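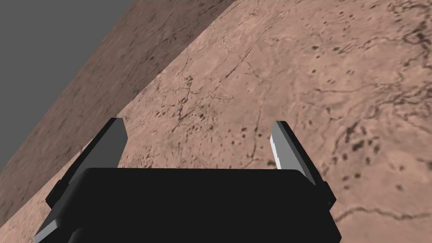 Portable appliance check, Palen workshop building, ground floor. Covers anything with a plug that one person can move. Read the rating label before switching anything on, and copy it to the register as printed. A plain black housing with no text or readout on the face gets the entry "no marking, front" and is then checked on the back and underside. Do not copy a rating from a similar unit.

Inspector: Siiri Ozoliņš
Register kept by: Tarmo Baranauskienė
Form: 3740, September

## A. Labels and register

- [x] Register number on the appliance matches the register
- [x] Rating label present and readable
- [ ] Previous inspection sticker present

**Comment:** Sticker missing on the Furnix kettle, number 74. The label on the base is intact. New sticker to be placed on the side, clear of the heated area. The old ones on the base come off during cleaning.

- [x] Withdrawn appliances removed from the register

**Comment:** The Võ fan heater was still listed as in use. Struck out.

## B. Cords and plugs

Unplug first. Run the full length of the cord through the hand, including the part behind the bench.

- [x] Outer jacket free of cuts, flat spots and tape
- [x] Plug body not cracked, pins straight
- [ ] Cord grip holds at both ends

**Comment:** Cord grip loose at the appliance end of the Cerkex hot plate. Inner wires not exposed. Out of use until refitted; tag attached to the plug, not to the handle.

- [x] No cord under a mat or through a hinged door
- [ ] No cord within 40 inches of the sink

**Comment:** The toaster cord reaches the drainboard when the toaster is pulled forward. Moved to the outlet on the opposite wall. Same remark was made at the last inspection, and the toaster had been moved back. 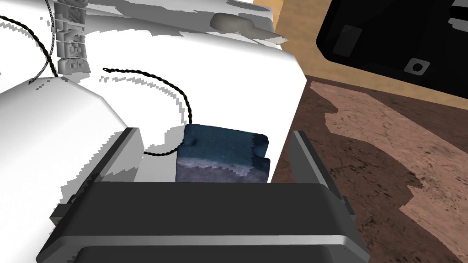 - [x] Spare cord coiled without tight bends

## C. Casings and controls

- [x] Casing closed, all screws in place
- [x] Vents clear of dust and lint
- [x] Knobs seated and stop at the off position
- [ ] Indicator lights work

**Comment:** Light on the Furnix kettle does not come on. The kettle heats and shuts off normally. Minor; may stay in use, but repeat the check at the next visit.

- [x] No scorching or softened plastic near heating parts

**Comment:** Slight yellowing on the toaster below the lever – already in the register, no change.

## D. Outlets and power strips

- [x] Outlet covers whole and tight to the wall
- [x] No power strip plugged into another
- [ ] Load on each strip below 3000 W

**Comment:** Kettle and hot plate were on one strip. Together they exceed the limit. The kettle now goes directly to the wall outlet. A label on the strip would help – Tarmo to print.

## E. Open items

| Item | Action | By |
|---|---|---|
| Hot plate, cord grip | Refit, then retest | Tarmo |
| Kettle, sticker | Replace | Siiri |
| Kettle, indicator light | Check at next visit | Siiri |
| Power strip | Add load label | Tarmo |

The hot plate may not be returned to the bench on a visual check alone. Enter the retest result on the same line of the register and initial it.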